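Visit to the Rulevau sorting rooms, May

The Hurnau textile reuse centre opens its Rulevau building to visitors once a year. The tour took in the intake hall, the sorting rooms and the baling shed, in that order, and started at 11 in the morning. Entry was free, with stout shoes required for the shed only.

Intake

Donations arrive in sacks and are weighed on a floor scale before anything is opened. The April total, chalked on a board by the door, was 1,765 kg. Damp sacks go to a separate bay and are not mixed with the rest.

Sorting rooms

There are 6 rooms, each with its own tables. Clothing is parted from household linen first, then by shade – darks are kept together because they are washed together later. Containers are a mixture of whatever has proved the right size. On one light wooden table a boxy fabric bin in navy and off-white bands stood beside a clear plastic one packed with black and charcoal clothing, a maroon garment bundled on top. A folded white cloth lay in front of the striped bin.

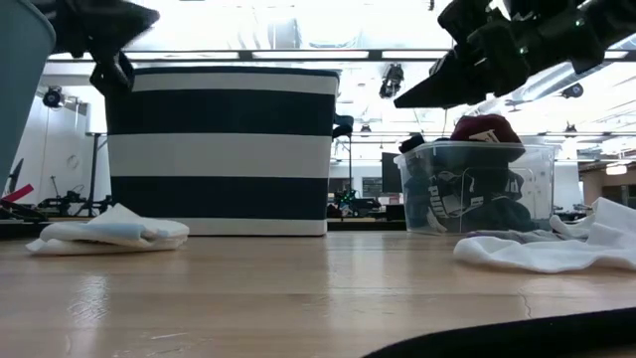 Baling shed

Anything unfit for resale is pressed into bales by a Tedesco vertical press, one bale every 28 minutes at normal load. Ear defenders were handed out at the door. The operator ran one full cycle, including the strapping, and then opened the side guard to show the ram. Bales are stacked two high and labelled by fibre type.

Practical notes

The car park is small and fills early. The bus from Hurnau stops at the gate, with a gap in service after lunch. Tea was served in the old weighing office.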